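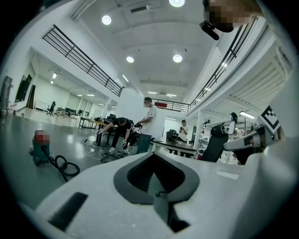 4.2 Do people read the label?

The case for more labelling rests on a simple belief: if the facts are printed on a product, buyers and users will find them and act on them. We doubt this. The main support for it is the Petis survey, in which 823 of 1,000 adults said they "usually" or "always" read the label on a new household item. That figure has been repeated in trade magazines and in at least two submissions on labelling rules, nearly always without the wording of the question.

The wording matters. People were asked about their habits in general, in January, by phone, with no product in front of them. Reading a label is something most people feel they ought to do, and we would expect the answers to favour the more careful behaviour. The survey did not ask what any label said. Nor did it separate a glance at the front of a cereal box from a search for the safety notice on a heater, although these are hardly the same act.

The Flolora trial is often quoted as firmer proof, and in some ways it is. The 50 people who took part handled real goods and were asked afterwards what they remembered. But they had been told at the start that the study was "about product information", and the labels had been redrawn for the trial in bold black type on yellow. Few labels in homes look like that. A small pale label on a white casing, only slightly lighter than the plastic it sits on, is easy to pass over, while a printed black-and-white square is not (Figure 3). Contrast alone could account for a good part of the recall that the authors put down to interest in the contents.

Figure 3. Pale label on a white shell, right of the dark central cutout. The black-and-white square marker is near the top of the tall housing on the right.

Tapia has raised a similar point about colour, though he takes it in a direction we find less convincing. In his view, stronger contrast would bring real-life reading close to the levels in the Petis survey. It might raise the number of people who notice that a label exists. Noticing is cheap. We know of no evidence that someone who notices a label on a kettle goes on to read the fourth line of it, and the Javier pilot suggests otherwise: of the 13 households visited, most could point to the label on an appliance when asked, and very few could say anything about what was on it. Thirteen households is a tiny group, all of them in Stallero, and we would not build a policy on them. We note only that the result runs against the one everybody quotes.

There is also the question of timing. Both larger studies treat reading as something that happens when a product is new. Many people look for a label much later, when a thing has stopped working or a part needs replacing – by then it may be worn, painted over or facing a wall. A survey of new purchases can tell us nothing about that moment.

For these reasons we treat the Petis figure as a measure of what people think a sensible buyer does. It is left out of the estimates in Section 5, and the Flolora results are used there only for goods with dark print on a light, plainly different background.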